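Qui sommes-nous

Fondée à Ilville, l'École de mécanique de compétition Barros forme des mécaniciens, des télémétristes et des chefs d'équipe pour les championnats de motocyclisme sur circuit. Elle accueille chaque année 32 stagiaires, admis sur dossier et entretien, pour un cursus de 1 779 heures dont une partie se déroule au sein d'équipes engagées en course.

La direction générale est assurée par Inês Tavares. Loubna Benmoussa est responsable des études et des relations avec les écuries partenaires. L'équipe pédagogique réunit des enseignants permanents et des intervenants issus du paddock – ingénieurs châssis, spécialistes des pneumatiques, commissaires techniques. 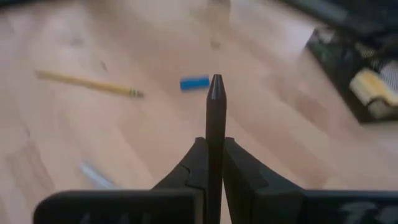 Surface en bois clair, vue rapprochée.

L'enseignement s'organise autour de l'atelier, du banc de puissance et du circuit de Zatdale, où l'école dispose d'un stand à l'année. Les stagiaires y préparent les machines de l'équipe-école Brindik, engagée en catégorie Supersport nationale. À ce jour, 332 diplômés sont sortis de l'établissement.

Les candidatures pour la rentrée suivante sont reçues jusqu'à la fin du mois de juin. Les frais de dossier s'élèvent à 180 euros et restent acquis à l'école – sauf en cas d'annulation de la session. Le règlement intérieur est remis à chaque candidat lors de l'entretien d'admission.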